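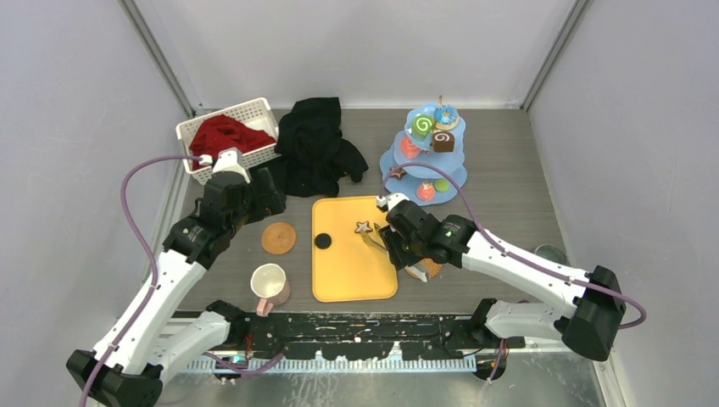
Pourquoi la synchronisation des stocks s'arrête-t-elle toujours au même endroit, sans message d'erreur côté boutique ?

Le connecteur limite chaque session d'export à 300 secondes. Quand le catalogue dépasse ce que la session peut traiter dans ce délai, le processus est tué par le serveur avant d'avoir écrit son code de sortie, et la boutique considère l'export comme terminé. Il faut découper l'export en lots et relever la valeur du délai côté passerelle.

Journal du ticket

Demandeur : Yolanda Ambrose
Pris en charge par : Iddrisu Ofori
Produit : connecteur Zollow vers Mercado
Priorité : haute
État : résolu, surveillance en cours

Y. Ambrose, 08:12
Les quantités affichées en boutique ne correspondent plus à celles de l'entrepôt de Nisulgate. Le décalage concerne uniquement les références de la fin du catalogue (préfixes T à Z). Le reste est à jour. Tableau de bord au vert. Catalogue complet : 3 650 références actives.

I. Ofori, 08:40
Bien reçu. Merci de joindre export.log et la sortie de « zollow status --verbose ». Préciser aussi si une tâche a été ajoutée au planificateur depuis la dernière mise à jour.

Y. Ambrose, 09:05
Fichiers joints. Aucune tâche ajoutée. La mise à jour du connecteur a été appliquée en août, la passerelle n'a pas été touchée.

I. Ofori, 10:27
Le journal s'interrompt au milieu d'une écriture, sans ligne « EXPORT END ». Même comportement sur les trois dernières exécutions. La dernière référence écrite varie légèrement d'une exécution à l'autre, ce qui écarte une fiche article corrompue. La durée de session est en revanche identique à chaque fois. Piste retenue : délai d'expiration.

Essai 1 : relance manuelle hors charge, à 12:30. Même interruption.
Essai 2 : export limité aux préfixes T à Z. Terminé en 82 secondes, code de sortie 0, quantités correctes en boutique.
Essai 3 : export complet avec compression désactivée. Interruption plus tôt que lors de l'essai 1.
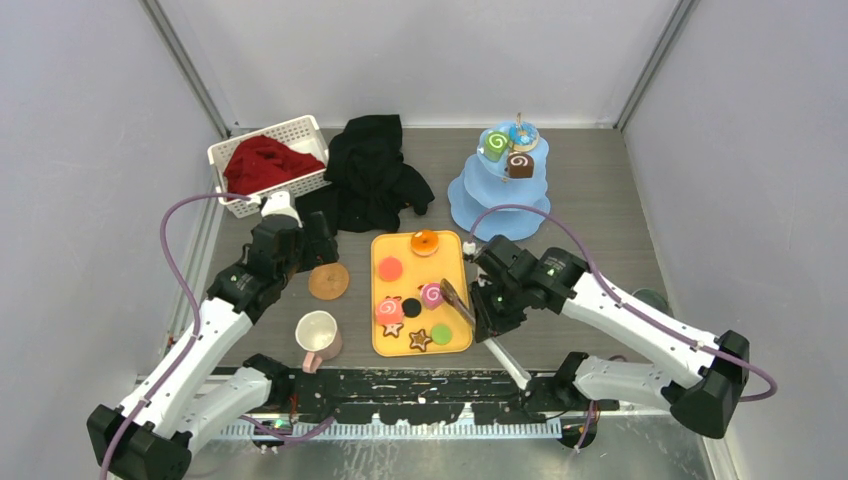

L'essai 3 confirme que le volume transféré pèse sur la durée et que la compression doit rester active. Transmis à D. Escobedo pour vérification de la passerelle.

D. Escobedo, 14:18
Paramètre session_timeout à 300 dans gateway.conf. C'est la valeur par défaut. L'ancienne version du connecteur ouvrait une session par famille d'articles, la nouvelle n'en ouvre qu'une pour tout le catalogue. Le délai n'était donc jamais atteint avant la mise à jour.

Modifications appliquées :
session_timeout = 900
batch_mode = on
batch_size = 500
Redémarrage du service gamia-gateway à 14:31.

Y. Ambrose, 15:02
Export complet relancé. Ligne « EXPORT END » présente. Contrôle par sondage sur les préfixes T, V et Z : conforme à l'entrepôt. Deux commandes passées ce matin sur une référence épuisée, traitées manuellement.

I. Ofori, 15:20
Reste à corriger : la boutique affiche un état vert en l'absence de code de sortie. Demande d'évolution ouverte auprès de T. Pettigrew. En attendant, ajouter au planificateur un contrôle de la présence de « EXPORT END » dans la dernière ligne du journal, avec alerte par courriel.

Y. Ambrose, 16:44
Contrôle ajouté et testé avec un journal tronqué. L'alerte est bien reçue. Ticket à laisser ouvert jusqu'au prochain inventaire.

Tickets liés
Passerelle Gamia : erreur 504 lors de l'import des tarifs
Zollow : caractères accentués remplacés dans les libellés
Mercado : doublons de références après fusion de familles
Rotation des journaux désactivée après mise à jour
Planificateur : tâche exécutée deux fois au changement d'heure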